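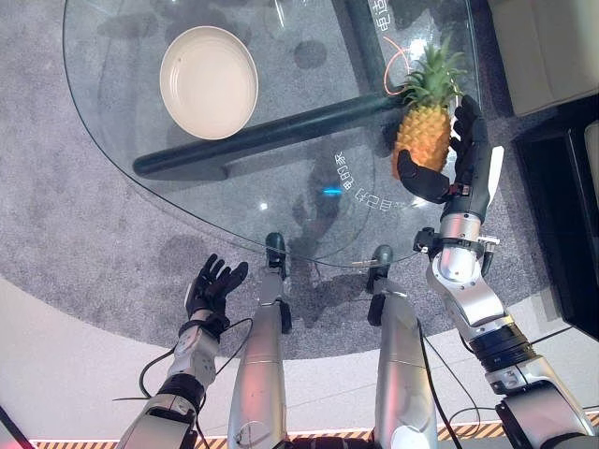
Pineapples keep better upright for the first day or two, then they go in the fridge. Mine get left on the glass table in the living room until the skin turns the orange-yellow of this one, crown still on. I cut it up the same evening.
Posted by Halima Omoregie, October – 13 comments

brunet_k
Color tells you very little. Smell the base. I've had green ones that were perfectly sweet.

Halima Omoregie
I check the smell too, but color has worked fine for me.

avico527
Stand it on its crown overnight – the juice spreads out.

brunet_k
Tried that twice. No difference. Twist the leaves off and put it straight in the fridge.

avico527
Twice isn't much of a test. I still do it.

Share (7)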